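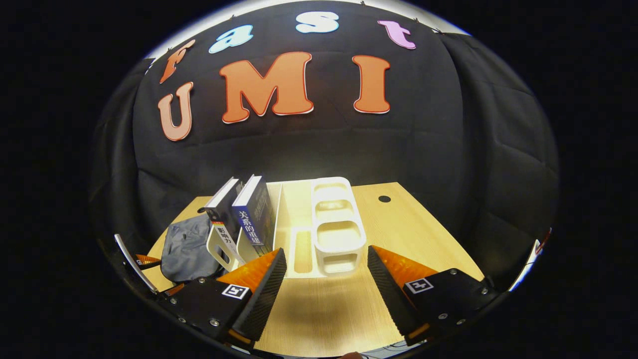 Teodor Śliwiński wrote in August that two books standing upright prove little about an organizer, and that he would like to see notes on leaning, short stacks and half-empty compartments before he used the set for anything. Those notes are now in the table file.

Ponport Desk Set, data card

Contents
1449 entries on desktop organizers, the books kept in them and the tabletops they stand on. Each entry is one arrangement.

Version
3, October 2025. Replaces all earlier copies.

Fields
organizer: color, material, number of compartments
books: cover color, spine text, upright or leaning
surface: tabletop color, cable hole yes or no
backdrop: color, any lettering

Spine text
Copied in the original script. Chinese titles such as 影响力 and 关系的重建 are not translated or romanized. If a spine can't be read in full, leave the field blank.

Leaning
A book is marked as leaning even when it is only slightly off vertical. Version 2 left this to the annotator and the results did not agree.

Known gaps
Few entries have loose paper. Pens are listed only when they stand in a compartment. Drawers are not covered.

Corrections
Send the entry number and the field name to the Imow list.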